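Notes from the Hosville Tenants' Newsletter: Hard Water and What It Does to Your Kitchen

Several people wrote in after the June issue to ask about the white crust on their faucets, so this month's household column is given over to hard water. It is a long one. If you only want the cleaning instructions, skip down to the part headed "The kettle."

Why we have it

Hosville gets most of its water from wells on the Luler side of town. The water sits in limestone before it is pumped up, and it picks up calcium and magnesium on the way. Neither one will hurt you. They are the same minerals you get from milk and leafy greens, in smaller amounts. What they do is stay behind when water dries or is heated, and that is the crust.

People who moved here from the city tend to notice it in the first month. The soap doesn't lather the way it used to, the shower door goes cloudy, and the coffee maker starts taking longer. People who grew up here mostly don't notice it until they visit a relative somewhere else and can't get the shampoo out of their hair.

You can buy test strips at the hardware store. Dip one in a glass of cold tap water, wait as long as the packet tells you, and match the color to the chart. My own kitchen came out at 17 grains per gallon, which the chart calls very hard. Naomi Nyamweya in the end building got the same result from her bathroom tap. If yours reads much lower, the previous tenant may have left a softener running under the sink. It's worth looking, as those need salt and yours may be empty.

The kettle

Fill it halfway with equal parts white vinegar and water. Bring it to a boil, switch it off, and leave it for 30 minutes. Pour it out and look inside. If there is still scale on the bottom, do it again. Don't scrape at it with a knife or a metal scouring pad. Once the metal is scratched, the scale grips harder the next time.

Rinse it twice, then boil a full kettle of plain water and throw that away. Some people can still taste vinegar after that. If you are one of them, use citric acid powder next time. A tablespoon to a quart of water does the same job, and it has no smell. It is sold with the canning supplies.

In our building a kettle that gets used every morning needs this once a month. You can go longer if you empty it after each use, and hardly anyone does.

The coffee maker

Same mixture, but run it through as if you were making coffee, with no filter and no grounds. Stop it halfway, let it sit, then finish the cycle. Follow with two full tanks of plain water. If your machine has a manual, read it first. A few of them say not to use vinegar at all, and those makers usually sell their own powder.

Pod machines are fussier. The needle that pierces the pod can clog by itself even when the rest of the machine is clean. With the machine unplugged and cooled off, you can usually clear the needle with a straightened paper clip. Watch your fingers, it is sharp.

Faucets and shower heads

For the tip of a kitchen faucet, unscrew the little screen (it is called an aerator) and soak it in a cup of vinegar overnight. If it won't turn by hand, wrap a rag around it and use pliers, gently. Put a plug in the drain before you start. I lost a washer down mine and had to take the trap apart.

For a shower head that doesn't come off, fill a plastic bag with vinegar, pull it up over the head, and hold it on with a rubber band. A couple of hours is enough. Brass and nickel finishes can go dull if they are left in vinegar too long, so check on it. If you don't know what the finish is, start with half an hour and see how it looks.

The crust around the base of a faucet is the most stubborn. Soak a strip of paper towel, wrap it around the base, and let it sit while you make dinner. An old toothbrush will take off what is left.

The dishwasher

Cloudy glasses come from one of two things, and it helps to know which. Rub a little vinegar on the glass with your finger. If the cloud clears, it is mineral film, and you can get rid of it. If it doesn't, the glass is etched, and there is no fixing that.

For film, set a bowl of vinegar on the top rack and run the machine empty on its hottest setting. Take the bowl out before you put dishes in. After that, keep the rinse aid filled. I used to think rinse aid was a waste of money, and I was wrong about that here. It makes more difference than the brand of detergent does.

Plastic cups and food tubs pick up film too. They come out of the machine damp because plastic doesn't hold heat the way glass does, and then the drops dry where they sit. Crack the door open when the cycle ends, or shake the plastics off and towel them. Colored cups show the spots more than white ones. A quick wipe with a damp cloth and a bit of vinegar takes care of it. Give them a rinse afterward, especially if they are for small children, who will tell you about the taste.

Keep plastics on the top rack unless the bottom of the item says otherwise. The heating element in the older machines in our building is on the floor of the tub, and I have seen a lid come out the shape of a potato chip.

Laundry

Hard water uses up detergent before the detergent gets to the dirt. The box may tell you to add more, and up to a point that works. Past that point it doesn't rinse out, and towels get stiff. If yours already stand up by themselves, wash them once with no detergent and a cup of vinegar in the rinse. Never mix vinegar with bleach, in the laundry or anywhere else. The fumes are dangerous.

Washing soda helps as well. Half a cup goes in the drum before the clothes. Leave it out for wool and silk.

The machines in the shared laundry room were serviced in June, and the technician cleared scale from the inlet screens on all of them. If one is filling slowly, please write it on the sheet by the door with the machine's number.

Is a filter pitcher worth it?

It depends on what you want from it. A standard pitcher filter is made mainly for taste and chlorine. It will take out a little of the hardness when it is new and less as it ages. For tea it does help with the film that forms on top. For the kettle it puts off the scale but doesn't stop it.

A softener is a different thing. It swaps the calcium for sodium, and it treats the whole supply. The full-house kind isn't something a tenant can put in, and a quote for our building the last time it came up was over 2,000 dollars before labor. The Tsang buildings across the road put one in and their residents seem happy with it. If you would like the question raised again, send a note to the office. The more notes they have, the easier it is to get a new quote.

If you are on a low-sodium diet, ask your doctor before you drink softened water regularly.

Your water heater

Most of us don't have our own, but the ground-floor units do. Scale settles at the bottom of the tank, and after a few years you can hear it, a sort of popping or rumbling when the burner comes on. Don't drain it yourself. The office will send someone, and there is no charge to you. Call and say you have noise in the tank and they will know what you mean.

From the mailbox

One reader in unit 51 asked if the white flecks in her ice cubes are safe. Yes. Minerals are pushed to the middle of the cube as it freezes, and they show up as flecks when it melts.

Another asked if boiling softens the water. Somewhat. Part of the hardness drops out when water boils, and that is what you find on the bottom of the kettle. It isn't a practical way to treat more than a pot or two.

A third wanted to know where to buy vinegar in the big jugs. Mesetti Market has gallons on the bottom shelf in the baking aisle, and the cleaning-strength kind is near the mops. The cleaning kind is stronger, so cut it with more water, and don't cook with it.

Next month's column is on drafty windows - what the office will fix, and what you can do yourself with a roll of foam tape. If you have a tip or a question, leave it in the newsletter box by the front stairs before the end of the month.
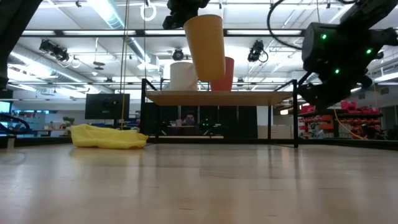
Plastics show water spots sooner than glass does.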